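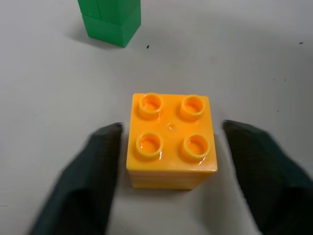 Kenach commented on my last post that the river gauge numbers mean nothing without the soil numbers, and that I should stop getting so worked up over one dry August. Fair. But it wasn't one dry August, it was the third in a row, and I do have soil numbers now, sort of.

So, quick post, I have to be out the door soon.

Background for anyone new. I live a short walk from the Bratow, which on a map is a river and in late summer is a string of puddles with herons in it. I've been writing down the gauge reading off the bridge since I moved here. Not scientific. Just me and a notebook, most mornings, before coffee.

This August the gauge bottomed out at 55. Centimeters, the old gauge plate is metric, don't ask me. Last year the low was 89. Same bridge, same plate. I went back twice to check I hadn't misread it.

And the rain wasn't even that bad! That's what gets me. We had a decent spring, a couple of real soakers in June. People at the feed store kept saying it was a good wet year. The creek above the Clelleck road culvert was running fine untill the heat came, and then it just quit. Water going up instead of down, I guess. Hot nights, too - the kind where the windows stay open and it doesn't help. I think we look too much at how much falls and not enough at how fast it leaves.

Soil. I bought a cheap probe and pushed it in at the same three spots in the bottom field all month. Dry, dry, slightly less dry under the alders. The reading under the trees held up a good two weeks longer than the open grass. Not a surprise to anyone who has ever sat under a tree, but it was nice to see it on a dial.

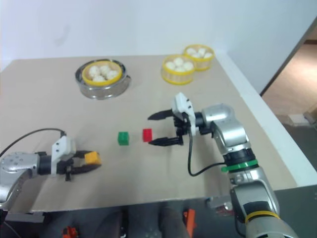 Vol. 3, p. 500

I keep the page refs from my notebooks so I can find stuff again. (Yes I number straight through, yes it's a dumb system.) That page is the last week of August, when the fish started showing up dead in the pool below the bridge. Small ones mostly. Minnows, a few young suckers. The water smelled like a vase you forgot to empty. I wrote "v. warm, green at edges" and then nothing for four days, which means I was in a mood.

There was a heron there every single morning. Doing great.

Somebody also asked about the Górecki ponds. Those are up the hill and spring fed, so they act different. They dropped, but slow, and they're still dropping now even though we've had rain since. That worries me more than the river does. The river bounces back after one good storm. The ponds are telling you about last winter, when we got hardly any snow and it was gone by February. If this winter is the same I don't know what next year's ponds look like. Mud with cattails.

Things I want to do before it freezes: get a real thermometer in the pool below the bridge, a second one up by the culvert, and walk the whole stretch between them and mark where it goes underground. There's a spot in the gravel where it just dissapears and comes up again past the bend, much colder. Would love to know if that's where the bigger fish sit it out in the heat.

And more alders on the bank. I can get cuttings for free, just need a wet weekend and boots that don't leak.

Gauge this morning was up a bit. Brown, leaves all over it, moving again at least. Have to run, will type up the rest of the August pages when I get to it.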